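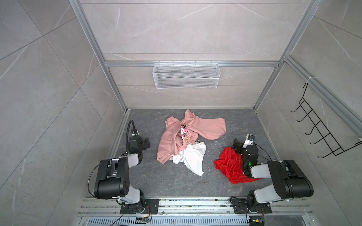
Temthorpe's public pool will close its change rooms for tile and grout repairs after the long weekend, the town said on August 15, 2023. The work covers both shower areas and the family room. Large pale grey tiles with faint white veining and thin seams, laid over a darker stone-patterned floor, are the look the town has picked for the walls. Marinho, a local tiling firm, won the job with a bid that came in under budget.

The pool will stay open for lane swimming and lessons. Swimmers are asked to arrive in their suits and to use the portable washrooms beside the parking lot. Lockers in the front hall will be free while the work is on, but there are only 50 of them - bring a bag you can keep on deck.

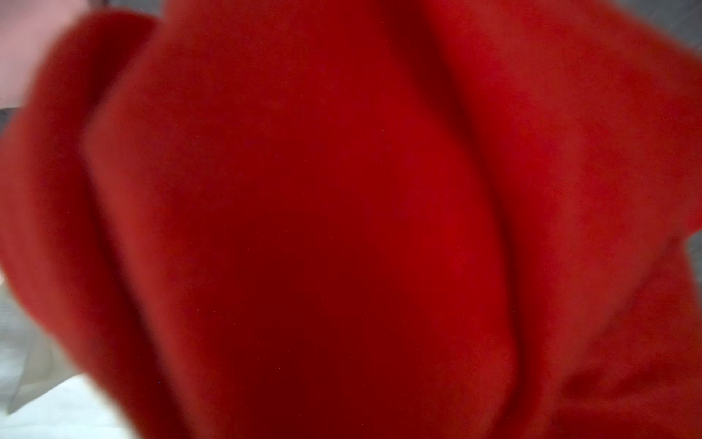 Soft red fabric, bunched in folds.

Staff will also clear out the lost and found before the closure. Towels, sweaters and other clothing can be picked up at the front desk during regular hours. Anything left will go to the Remimar thrift shop on the last day.
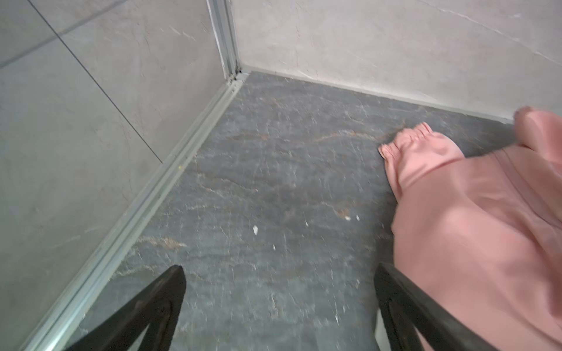

Will pool passes be extended? Passes that are valid during the closure will get 24 extra days, added automatically at the front desk.

The change rooms were last retiled when the building opened. Weekly updates will be posted at the pool entrance.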